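3.2 Household survey and item sorting

The survey covered 122 households in three towns, Stusitz, Otine and Gidey. Each household was asked to keep a record of the small plastic items it bought, stored, passed on or threw away over seven months. Items longer than 200 mm on any side were left out, as were toys, packaging and anything with a battery.

Households in Otine returned the most complete records. Those in Gidey often combined several items on one line (for example "desk things" or "kitchen bits"), and these lines were split by hand when the wording allowed it. Where it did not, the line was kept as a single entry. The final list held 659 entries.

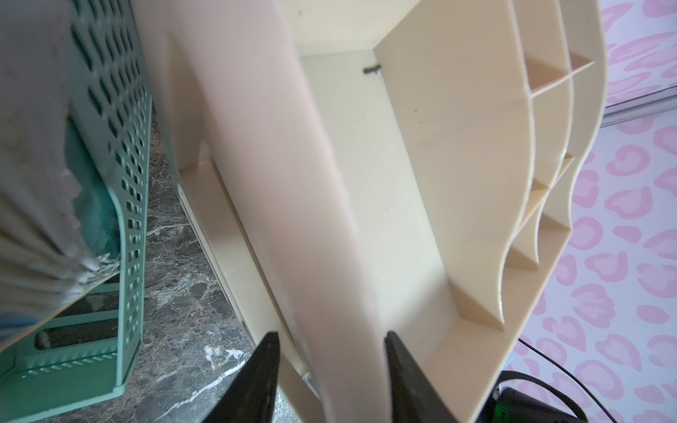 Entries were then placed in one of two groups, storage or utensil, according to the main use given by the household. Main use was not always stable. A tray bought for pens could hold screws by the end of the survey, and some kitchen tools had moved to the garage or the garden. We kept the first use recorded and noted any later use in a separate column.

Age was harder to settle. Few respondents kept receipts for cheap goods, and many gave an age by linking the item to a house move or the birth of a child. We accepted these answers - they agreed well with receipts in the cases where both existed - but we do not report ages to the month.

Reasons for disposal were taken from a short form filled in at the time. Breakage, staining and lack of space were offered as choices, with a blank line for other reasons. Respondents in Stusitz used the blank line most, usually to say that a newer item had replaced one that still worked. The form was the same one used in the earlier Bombridge pilot, apart from the blank line, so the two sets of reasons should be compared with care.

Figure 2. Plastic household items of the two groups: desk organizer (storage) and light green utensil (utensil).
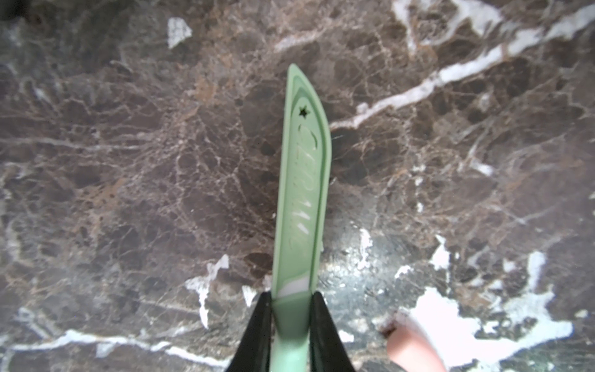
3.3 Interviews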